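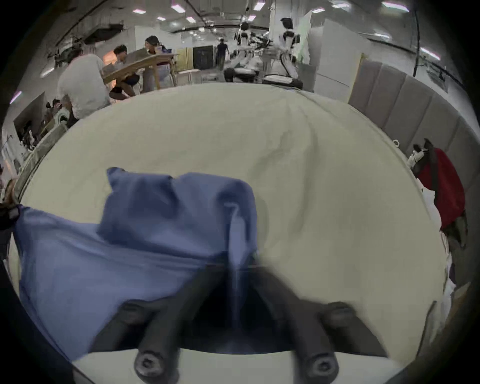
Budget round again, and I have until the end of March to say what we want for the second half. I spent most of the morning at the bed with the hand-held gripper, picking up the blue cloth and putting it down, with the price list in my head the whole time. The two white humanoids stood beyond the bed and I kept thinking what one of those costs to keep against what a hand-held pair costs. Niratero want 1072 for a pair, chargers extra. Seven pairs would let us run both shifts with a spare. I put down seven, then changed it to five, then back.

Fingers are the other thing. Fellik sell them in packs of 30 and we never order early enough.
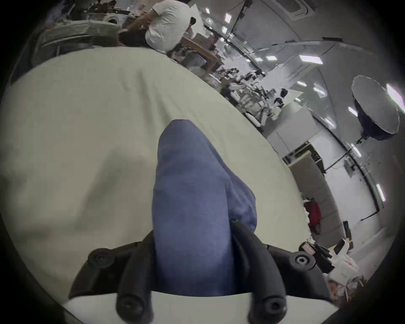
Chuang thinks I have it the wrong way round and should be asking for floor space and tables first, as more grippers will only mean more people waiting for a bed. Fair enough, but tables come out of the furniture line and that is closed until summer. I wrote it down anyway.

After lunch I did the blue cloth again, flat this time, pulling the near edge straight with both hands. My wrists were sore by three. I want to ask Rukar if they do a lighter body, even if it means a smaller battery. 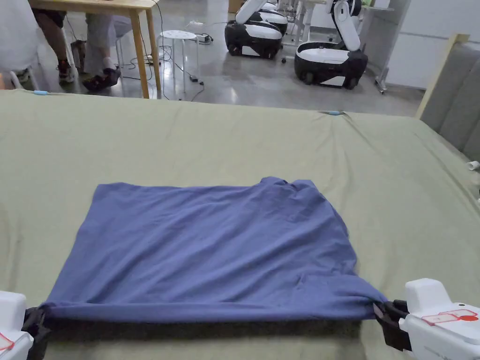 The quote from Rukar leaves out delivery and so did the last one, so I have added 200 for that and will argue later. Service contract for the mobile bases – yes, one year only. I don't want to sign for three when we may change supplier.
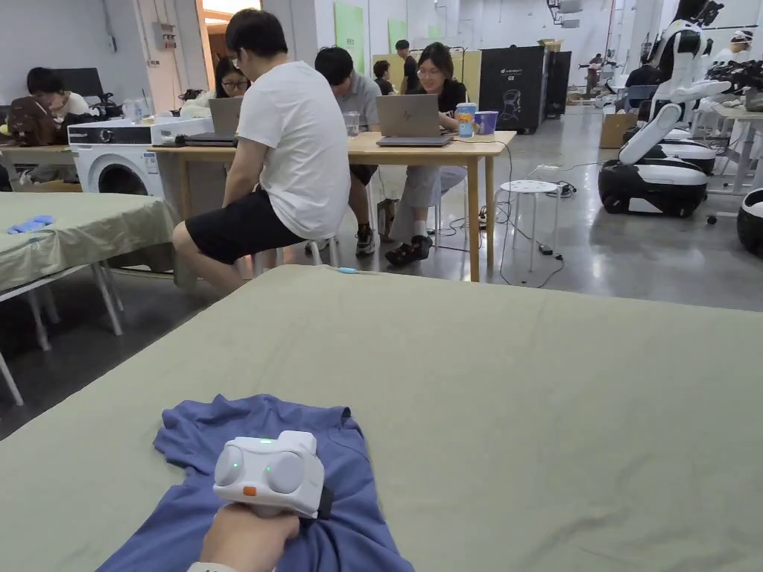
Still to price: spare straps, sheets, a longer power strip, a proper trolley. Sent the draft at ten to six without the trolley. Must remember to put it back in.

Print this entry
E-mail this entry

Home | Diary | Archive | Contact

Recent entries
Waiting on Fellik again
Lease or buy, second attempt
What the Niratero warranty covers
Moving the chargers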